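26 May 2026
By Léonie Barbier

Fabian Frei gets properly excited about hex keys. We had barely sat down in his workshop at Prumel before he was telling me about the first set he owned, bought with pocket money to fix a bike that never did get fixed. "I lost half of them inside a month," he says. "The bike went to my cousin. But I still have two of those keys, and they're still good!"

He has been repairing furniture, bicycles and the odd music stand for 13 years now, and since April he has been running an evening class on basic hand tools. The class is called Gristus, after the street it started on, and the first session is given over entirely to the hex key. I asked if people complain. "They do for ten minutes. Then they find out they've been rounding off bolts their whole lives, and they want to stay late."

What he loves is how little there is to it. A piece of steel, six flat sides, one bend. The short leg goes in the bolt when you want force, the long leg when you want to spin it quickly, and that is most of the lesson. "You can feel it seat. If there's wobble, stop. It's the wrong size, or there's paint in the socket, so get a pick and clean it out." He keeps an old scribe in his shirt pocket for exactly that and showed it to me twice.

We talked for a while about holders. Frei has strong feelings here. A loose key is a lost key, he says, and he would like every one of them to live in something bright. 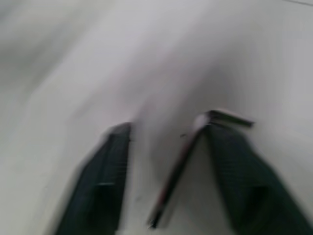
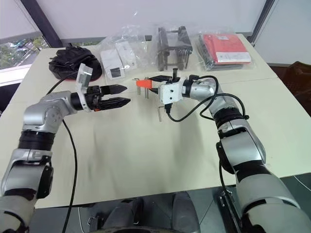

In the second picture, the keys in their orange holder over the worktable.

"Orange, yellow, pink, I don't care," he says. "Black holders are a crime. You put one down under a chair and it's gone until you move house." He also likes to have the whole set in one grip, so you can try a size, swing it back, and try the next one without looking away from the bolt - a habit he picked up at Cevby, the repair shop where he trained.

His students mostly bring flat-pack furniture. Some 20 chairs have come through so far, and nearly all of them wanted the same thing: every bolt backed off a little, the chair stood on a level floor, and then everything tightened in turn, a bit at a time. "It's such a nice moment. They sit down and the squeak is gone, and they look at me like I did something."

Next he wants to teach a session on sharpening, and after that one on glue, about which he has even more to say. I wrote down the name of the hide glue he likes and have already ordered a jar. As I was leaving he checked the bolts on my folding stool, found one loose, and fixed it on the doorstep.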